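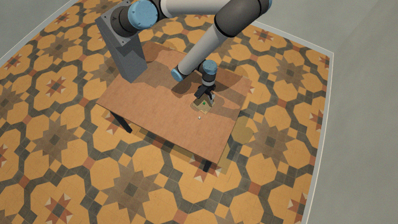
Prilov Clutch Alignment Kit

The Prilov kit centers the clutch disc on the flywheel while the pressure plate is bolted down. It is intended for manual transmission passenger cars and light vans with a single dry-plate clutch. It does not fit dual-clutch units or self-adjusting pressure plates, which need the Stavell compression tool (sold separately).

Contents
1 threaded shaft with T-handle
3 expanding collets
8 pilot bushings
1 tapered cone
1 storage case

Specifications
Shaft material: hardened steel, black oxide finish
Bushing material: steel
Cone material: nylon
Warranty: 40 months against defects in material

Use
1. Clean the flywheel face and the pilot bore. Remove all oil and grease.
2. Select the bushing that enters the pilot bore by hand without side play. Do not drive it in.
3. Fit the collet to the disc splines and tighten the handle until the disc no longer turns on the shaft.
4. Offer the disc to the flywheel with the side marked for the flywheel facing the engine. Slide the cone up to the pressure plate.
5. Tighten the cover bolts evenly in a cross pattern, to the torque given in the vehicle service manual.
6. Release the collet and withdraw the shaft. It should come out with light hand force. If it binds, loosen the cover bolts and repeat from step 4.

Do not use the shaft as a pry bar or to carry the weight of the transmission.

Care
Wipe parts dry after use and apply a thin film of oil to the shaft threads. Replace any bushing with a raised edge or visible scoring. Inspect the collets after every 100 jobs.

Replacement parts
Bushings and collets are sold singly. The Myung collet set fits the same shaft thread. Earlier Puston shafts use a different thread and do not accept these collets.

Shipping
In-stock orders ship from our warehouse within 3 business days.

Page updated 20 Mar 2020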